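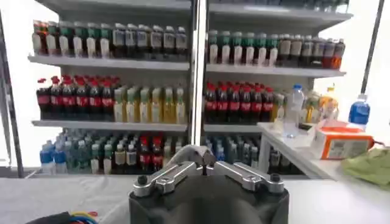

Wickramasinghe objected at the interim review that a glaze which dries in two days on primed cotton proves little for linen, and the second half of the tests was changed accordingly.

Susel Glazing Trials, Student Project Report
12 Mar 2021, by Mitali Mridha

The project compared drying and surface gloss of thin oil glazes over an acrylic underpainting. Two media were used: a linseed and solvent mix, and the alkyd medium sold as Cemby. Supports were 23 small panels, cotton and linen, sized and primed in the Pemstead studio in August.

Each panel was sanded with 400 grit paper between primer coats. A single glaze of transparent red oxide was then brushed out and leveled with a dry fan brush. Panels were stored flat, face up, and touch tested each morning at the same corner.

The alkyd glazes set first on both fabrics. On linen the linseed mix sank into the weave and dried with dull patches. A second primer coat reduced this but did not remove it. Panel 2 was dropped from the gloss comparison after a fingerprint was found in the test corner.

Pigment load was judged by eye, so small differences between panels should be disregarded. Yellowing was not studied.

Last updated by M. Mridha
Contact: Karunaratne Painting Workshop, Room 885 | Back to top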